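Cable and hose tips from our two-arm bench build

Kartini and I have been putting a pair of arms together in the shared workshop since August, and these are the bits I'd pass on (mostly learnt by doing them twice!).

Bolt both base plates to one length of extrusion. I started with separate feet and lost a whole evening to shimming.

Buy more cable ties than you think. We're through a bag of 200 already, and the reusable ones from Wijaya are worth the extra.

Label both ends of every wire before it goes in the duct. Masking tape and a biro will do.
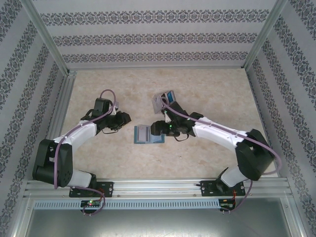 Hoses were my big headache, so be generous with the length. Ours is the purple stuff, and I let it make a loop up by the gripper and then run back along the white forearm and over the elbow, so there's slack where the joints bend. Mine was 33 cm short the first time round, grr. The slotted duct goes under the front rail, where I can get at it without leaning over the arms.

Next job is a proper switch for the power. Afiq wants a big red one.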